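Furnished rental, landlord kept $355 of deposit for "general wear and cleaning"

Posted in: Renting and Housing

mudroom_shelf
I moved out of a furnished one-bedroom in Trerkton in March after 18 months. The building is managed by Lepik. I gave proper written notice, paid through the end of the month, and turned in both keys and the mailbox key at the office.

The deposit check came back short by $355. The letter with it has one line that says "general wear and cleaning" and nothing else. No list, no receipts. I called and the person at the desk told me the furniture was "not in rentable condition," and that furnished units are held to a different standard because the owner has to replace things. When I asked which piece of furniture, she said she would have to look it up. She has not called back.

I cleaned for most of two days before I left. I did the oven, the inside of the fridge, the baseboards and the bathroom. The couch was already saggy when I moved in. The kitchen chairs had loose legs and I told maintenance about it by email the first summer. I never got an inventory sheet when I moved in, or if I did I didn't keep it. I took some pictures with my phone the last day, mostly of the kitchen and bathroom.

Is it worth fighting over this amount? Is it true that furnished places have different rules? I don't want to hurt my chances of renting again because I am trying to get into a place in Vestunham and they will call my old landlord.

Fernwhistle22
Landlords do this all the time and they count on you going away. I had a carpet charge once for a place with no carpet. Send them a letter and say small claims court in it. Mine paid up pretty fast after that.

I would not worry about the reference. They can say you paid on time and that is what the new place wants to know.

two_flights_up
I have lived in four furnished places and helped my sister with a dispute over one in Skerulberg, so I will go through it in order. Check everything against your own state because the rules differ quite a bit. Your state attorney general or housing department will have a tenant handbook you can read online for free.

First, wear. The usual rule is that a landlord can charge for damage and can't charge for normal wear. Furniture in a furnished unit is generally treated the same way as the floors and the walls. A couch that sags after years of people sitting on it is wear. A couch with a burn hole is damage. I have never seen a rule that says furnished units get a special higher standard, but look at your lease, since some of them have a furniture addendum with its own wording. The words "general wear" in their letter may help you, because they are describing the thing they usually aren't allowed to bill for.

Second, the list. Many states require an itemized statement when any of the deposit is kept, and some require receipts or estimates too. There is a deadline, counted from the day you moved out. In some places a landlord who misses it or sends a vague letter loses the right to keep any of it. Find the envelope and look at the postmark. If you threw out the envelope, write down the day it arrived while you still remember.

Third, cleaning. They can normally charge to bring the place back to how clean it was when you got it. They can't charge for cleaning they do between every tenant anyway. Some leases have a flat cleaning fee, and whether that holds up depends on the state.

Then write the letter. Keep it to one page and don't argue about how rude they were. Put in:

Your name, the unit, and the dates of the lease
The amount of the deposit and the amount they kept
A request for an itemized list with receipts, or the full $355
A sentence saying you reported the loose chair legs by email, with a copy of the email
The address where the check should go
A date they have to answer by (my sister gave them 20 days)

Send it certified mail and email the same letter so there is a time on it. After the desk person not calling back I would stop using the phone. If they call you, follow up with an email that says what was said.

If the date passes, small claims is a form and a filing fee. You don't need a lawyer. Bring the lease, the letter, the mail receipt, the email about the chairs and your photos, all printed. My sister's took less than ten minutes in front of the judge, after a long morning on a bench.

As for the reference, ask for a copy of your payment record now, before you send the letter. Then you have it for Vestunham no matter what anybody says on the phone.

kettle.and.coat
The answer above covers the money part. I'd add something about the next place, if it's furnished too.
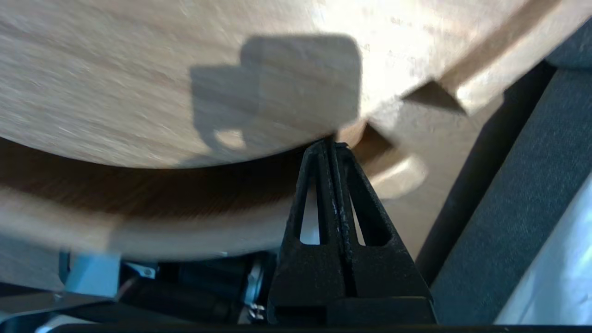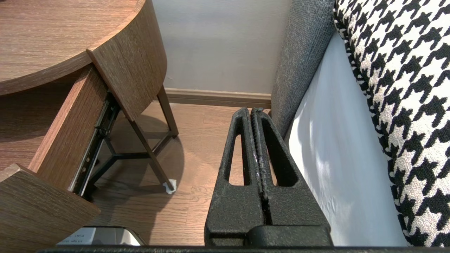 Do your own inventory the day you get the keys, before you carry in a single box. Go room by room and write one line for each piece: what it is, where it stands, what is already wrong with it. People remember the couch and the mattress and skip the small stuff, and then the small stuff shows up in the deductions. Tables get the most complaints in my experience. On a wooden top with a curved edge like these, run your hand along the whole curve and write down any nick you find, and do the same where the grain looks scratched. Open every drawer. Sit in every chair. Look under the mattress cover and take a picture of the label if there is one.

Email the list to the landlord that same day and ask them to confirm it. If they never answer you still have the sent copy. Do it again with the same list on the day you leave, in the same order, so the two can be laid side by side.

And ask Lepik for their copy of your inventory sheet. If they say you signed one they should be able to produce it.

mudroom_shelf
Thank you. I found the envelope, it was in the recycling. I'm writing the letter tonight and will mail it Tuesday on my lunch break. I also found the email about the chairs, and maintenance had replied "will take a look," so I'm printing both.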